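Good news for anyone who's been missing the Brekke dance hall — it reopens in March! I stopped by this morning and Glenys Rees let me in for a peek, and I may have squealed a little. The old place has been shut for 3 years, and the folks in town raised the last of the repair money with a soup night that drew 127 people (I had two bowls).

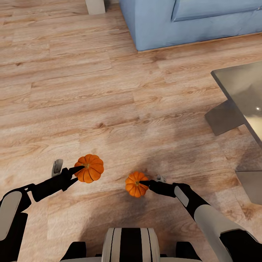
Opening night is a proper old-time dance, with Vidar Fagerlund on fiddle and Rocío Palomino calling the steps, so beginners will be fine. The biggest fight during planning was over what to dance on, and wood won, hooray! I love warm honey-colored planks with all those knots and swirls in the grain, and my knees are no fans of concrete. Doors open at 7 p.m., and there's room for 400.

Tickets are at the Prinduline bakery counter, cash only for now. Get there early — the cinnamon rolls go fast too.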